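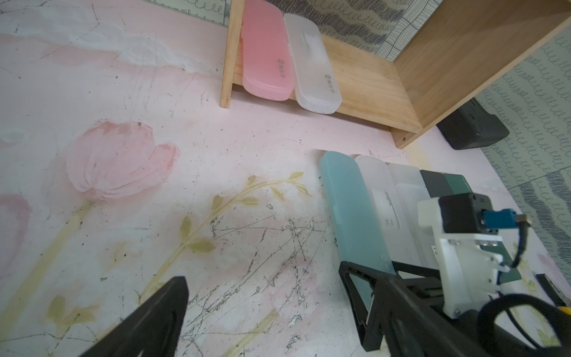 Zuzanna Walczak said the hard part of shelving translucent cases is telling where one ends and the next begins, and that a planner can't fix what the perception step gets wrong.

Huvix releases Handham 2, planning software for two-arm shelving

2026-03-07 – Huvix today released version 2 of Handham, its perception and planning software for pairs of small robot arms. The release is meant for labs and workshops that place slim plastic cases on open shelves.

Handham 2 merges views from wrist cameras and a fixed camera into one map of the workspace. Each case gets its own outline and a confidence score. If the score is low, the arm moves its wrist camera to a second viewpoint before it plans a grasp. 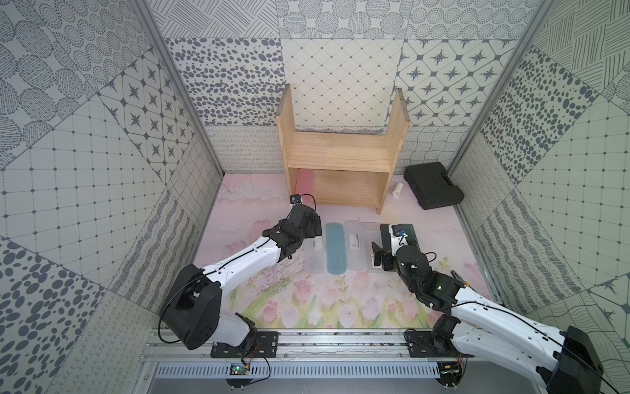 The planner also reserves space for each arm ahead of time, so one can work at the shelf while the other is over the row of cases. Reservations are updated every 22 milliseconds. Patterned walls and mats can be swapped between runs without retraining the segmentation model.

Huvix tuned the release on 1,370 recorded placements, and 500 of them ship with the software as a replay set. Users can step through each plan and see why a grasp was chosen or dropped.

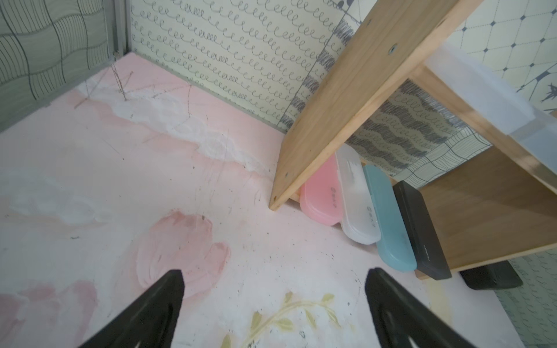 Replay was the feature Mei-kuen Chiang asked for back in November, and she said it has already changed how she sets the clearance between neighboring cases.

Handham 2 is a free update for current license holders. The older single-arm planner is still included – existing configuration files load as they are.

Press contact: Henryk Brzozowska, Huvix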